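Rivis Kinderseite > Alltag > Küche und Esstisch
Kategorie: Nachgefragt & ausprobiert

Stehen, liegen, kopfstehen: Was Becher so alles können

Letztes Mal wollte Hamish von mir wissen, warum der Kaffeebecher seiner Mutter eigentlich nicht durchweicht. Ist doch Papier! Wenn Hamish sein Matheheft in eine Pfütze fallen lässt (kommt vor), ist es nach kurzer Zeit ein trauriger Lappen. Der Becher dagegen steht den halben Vormittag da, voll mit heißem Kaffee, und bleibt ein Becher.

Ich fand die Frage so gut, dass ich gleich noch ein paar eigene drangehängt habe. Warum ist ein Pappbecher oben breiter als unten? Wieso hat die Tasse einen Henkel und der Pappbecher keinen? Und warum rollt ein umgekippter Becher nie geradeaus, sondern immer so komisch im Bogen, meistens genau auf die Tischkante zu?

Wenn du mitmachen willst, such dir ein paar Becher zusammen. Ein Pappbecher sollte dabei sein und eine Tasse aus Keramik, den Rest nimmst du, wie er im Schrank steht. Bitte leer!

Fangen wir mit Hamishs Frage an

Papier besteht aus ganz vielen winzigen Fasern, die meistens aus Holz kommen. Sie liegen kreuz und quer übereinander wie ein Haufen gekochter Spaghetti, den man platt gedrückt und getrocknet hat. Zwischen den Fasern sind Lücken, und in diese Lücken kriecht das Wasser. Dann halten die Fasern nicht mehr gut aneinander, und das Papier wird weich und reißt.

Ein Pappbecher hat deshalb innen eine Art Regenjacke an. Das ist eine hauchdünne Schicht, bei den meisten Bechern aus Kunststoff. Du siehst sie kaum, aber manchmal kannst du sie fühlen: Innen ist der Becher oft glatter als außen. Der Kaffee kommt also gar nicht erst bis zum Papier.

Diese Regenjacke hat aber auch einen Nachteil. Papier kann man gut wiederverwerten, Kunststoff oft auch, doch wenn beides fest aneinanderklebt, muss man es erst mühsam trennen. Deswegen gehört so ein Becher an vielen Orten nicht zum Altpapier. Wie das bei euch ist, steht meistens auf der Seite der Stadt oder auf dem Abfallkalender.

Und jetzt schau dir einmal den oberen Rand an. Der ist nach außen eingerollt, wie eine winzige Papierwurst, die einmal um den ganzen Becher läuft. Drück mal vorsichtig weiter unten auf die Wand und dann am Rand. Merkst du den Unterschied? Der eingerollte Rand ist viel steifer. Er sorgt dafür, dass der Becher rund bleibt, wenn du ihn anfasst, und an der Lippe fühlt er sich auch netter an als eine scharfe Papierkante.

Fünf Becher, eine Decke

Zum Ausprobieren nehme ich am liebsten einen Tisch mit karierter Decke. Schwarz und weiß ist super, dann kannst du die Felder wie ein Lineal benutzen und dir merken, wo ein Becher losgerollt ist.
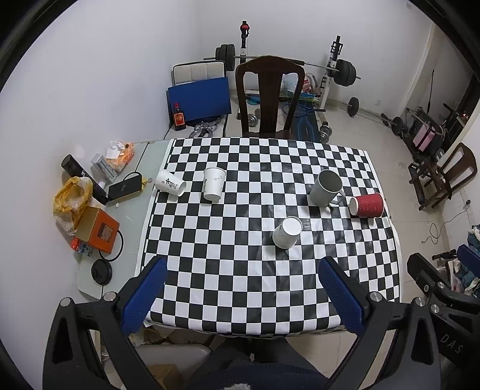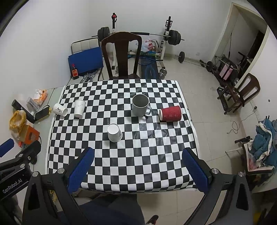

Weiße Pappbecher, ein roter Becher mit Rillen und eine graue Tasse: Zwei liegen, zwei stehen richtig herum und einer macht Kopfstand.

Der Kopfstand ist übrigens gar nicht so albern, wie er aussieht. Ein Pappbecher ist ja oben weiter als unten. Wenn er normal dasteht, steht er auf seiner schmalen Seite. Drehst du ihn um, hat er plötzlich einen breiten Fuß, und auf einem breiten Fuß kippt man nicht so leicht. Das kannst du an dir selbst testen: Stell deine Füße eng zusammen und lass dich von jemandem ganz sachte an der Schulter anschubsen. Dann stell dich breitbeinig hin und probier es noch mal. Viel besser, oder?

Beim Becher geht das genauso. Tippe einen leeren Pappbecher oben mit einem Finger an, erst richtig herum, dann auf dem Kopf. Richtig herum reicht oft schon ein kleiner Stups. (Trinken kannst du aus dem umgedrehten natürlich nicht. Irgendwas ist immer.)

Dazu kommt noch das Gewicht. Jedes Ding hat einen Schwerpunkt, also einen Punkt, um den sein Gewicht sozusagen gleichmäßig verteilt ist. Solange dieser Punkt über der Fläche bleibt, auf der das Ding steht, fällt es nicht um. Rutscht er beim Kippen über den Rand der Fläche hinaus, dann plumps. Eine Keramiktasse ist schwerer als ein Pappbecher und hat meistens einen ordentlich breiten Boden, darum musst du sie viel kräftiger schubsen. Lass es bei der Tasse lieber bleiben, Scherben machen keinen Spaß.

Das Bogenrollen

Leg jetzt einen Pappbecher auf die Seite und gib ihm einen kleinen Schubs. Er rollt los, und dann biegt er ab! Ich hab das als Kind gefühlt hundertmal gemacht und dachte immer, der Tisch sei schief.

Am Tisch liegt es nicht. Stell dir den Becher vor wie ein Auto mit zwei Rädern an einer Achse: ein großes Rad (der obere Rand) und ein kleines Rad (der Boden). Beide drehen sich gleichzeitig einmal herum. Das große Rad kommt bei einer Umdrehung aber weiter als das kleine. Also läuft die breite Seite außen herum und die schmale innen, und der Becher fährt eine Kurve. Wenn genug Platz da ist und du fest genug geschubst hast, rollt er sogar im Kreis.

Ein Becher, der oben und unten gleich breit ist, rollt dagegen ziemlich geradeaus. Eine Tasse mit Henkel rollt fast gar nicht, die bleibt mit dem Henkel hängen. Zum Vergleichen eignet sich eine leere Klopapierrolle prima.

Für Leute, die es genau wissen wollen: Such dir einen schmalen und einen weiten Pappbecher und markiere mit Knöpfen oder Rosinen, wo sie langrollen. Je größer der Unterschied zwischen oben und unten, desto enger wird die Kurve, jedenfalls wenn die Becher gleich lang sind. Die Rosinen darfst du hinterher essen.

Warum ist der Becher dann nicht einfach überall gleich breit?

Zum Stapeln! Weil die Becher unten schmaler sind, passt einer in den anderen hinein, und von jedem guckt nur ein kleines Stückchen Rand heraus. Ein Stapel leerer Pappbecher nimmt im Schrank kaum mehr Platz weg als eine große Flasche. Gleich breite Becher müsste man nebeneinander oder aufeinander stellen, und in jedem wäre bloß Luft.

Manchmal klemmt so ein Stapel aber ganz fürchterlich. Dann sitzen die Wände zu eng aneinander, und zwischen die Becher kommt schlecht Luft hinein. Dreh den unteren Becher ein bisschen hin und her, während du ziehst, dann löst er sich meistens.

Rillen gegen heiße Finger

Der rote Becher hat Rillen in der Wand. Hübsch, klar, aber solche Rillen haben auch eine Aufgabe. Bei vielen gerillten Bechern steckt nämlich hinter der welligen Außenhülle noch eine zweite, glatte Wand. Dazwischen ist Luft gefangen, und Luft, die nicht wegkann, leitet die Wärme nur schlecht weiter. Genau deshalb hält dich auch eine Daunenjacke warm: In den Federn steckt jede Menge Luft.

Außerdem fassen deine Finger bei so einer Wellenwand nur die Spitzen der Wellen an und nicht die ganze Fläche. Auch das hilft. Und abrutschen tust du nicht so leicht.

Die Keramiktasse macht es anders. Ihre Wand wird bei heißem Kakao selber ganz schön heiß, und dann bräuchtest du eigentlich Handschuhe. Dafür hat sie den Henkel. Der berührt den Kakao nicht, er steht seitlich ab und ist ringsum von Luft umgeben, also bleibt er meistens kühl genug zum Anfassen. In der Mikrowelle kann es bei manchen Tassen trotzdem passieren, dass auch der Henkel heiß wird. Da lieber erst kurz antippen oder einen Erwachsenen fragen.

Jetzt wird es nass

Den letzten Versuch machst du am Waschbecken oder draußen. Du brauchst eine Schüssel mit Wasser, einen Becher und ein Papiertaschentuch.

Knüll das Taschentuch zusammen und drück es fest unten in den Becher, sodass es nicht herausfällt, wenn du ihn umdrehst. Dann halte den Becher mit der Öffnung nach unten und tauche ihn gerade ins Wasser, ganz gerade, wirklich! Zähl bis 5 und zieh ihn genauso gerade wieder heraus.

Das Taschentuch ist trocken geblieben. Im Becher war ja schon etwas drin, nämlich Luft, und die konnte nirgends hin. Solange sie im Becher sitzt, kommt das Wasser nur ein kleines Stück hinein. Hältst du den Becher schief, blubbert die Luft an der Seite heraus, und das Taschentuch wird klatschnass. Das musst du natürlich auch ausprobieren, ist doch klar.

Keir, mein Bürokollege, hat es mit einem Gummibärchen statt dem Taschentuch gemacht. Es ist sofort aus dem Becher gefallen und untergegangen. Also: festdrücken!

Wörter zum Angeben

Schwerpunkt: der Punkt, um den das Gewicht eines Dings gleichmäßig verteilt ist. Liegt er tief und über einem breiten Boden, steht das Ding sicher.

Kegelstumpf: so heißt die Form vom Pappbecher. Ein Kegel sieht aus wie eine Eiswaffel, und wenn man die Spitze abschneidet, bleibt ein Kegelstumpf übrig.

Isolieren: dafür sorgen, dass Wärme nicht so schnell hinein- oder hinauswandert. Gefangene Luft kann das richtig gut.

Beim nächsten Mal geht es um Löffel und darum, warum du darin auf dem Kopf stehst. Wenn du vorher schon mal nachsehen willst: auf der Innenseite, mit dem Gesicht nicht zu nah dran.

Zuletzt aktualisiert: Mai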